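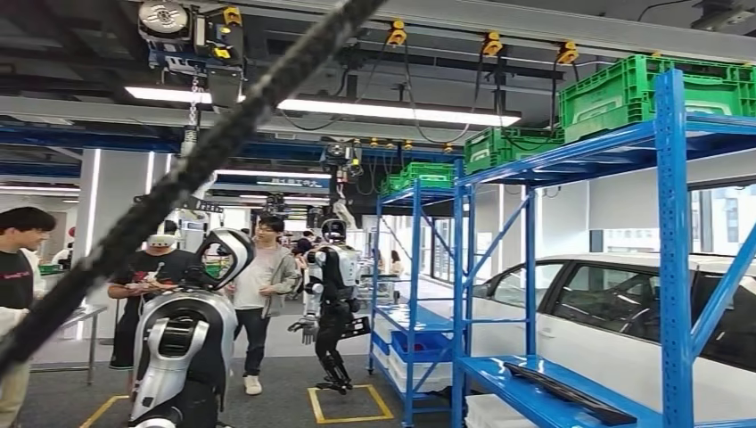 Visit to the Humanoid Training Hall: Report of the Pultivberg Delegation

In December, a delegation from the Pultivberg Institute visited the training hall operated by Karam. The visit was arranged by Mieke Koster, and the program was led on site by Tarmo Navickas, head of motion research.

Research Method

The group studies how walking behavior can be learned from human demonstration. An operator wearing a headset and carrying a handheld controller guides a humanoid robot through a task, and the commands are recorded together with the robot's joint positions. The recordings are then used to train a control policy, known internally as Jenier, which is tested without an operator.

Walking trials are held on the open floor, where yellow markings are laid out on the gray surface. An overhead rail runs above the walking area, with cables hanging in loops from yellow clamps. Blue shelving with green crates stands along the same area, and staff work close to the machines.

Results Presented

Mr. Navickas reported that the policy completed 97 of its most recent walking trials without a fall. The earlier version, Hosier, needed 18 hours of demonstrations to learn a turn in place; the present one needs 14. He noted that stepping sideways remains weak — the robot tends to shorten its stride — and that 3 further test series are planned.

Members of the delegation asked whether demonstrations from one robot could be used on another of different build. The group has begun this work but has not yet published figures. Ms. Koster will circulate the slides to all participants.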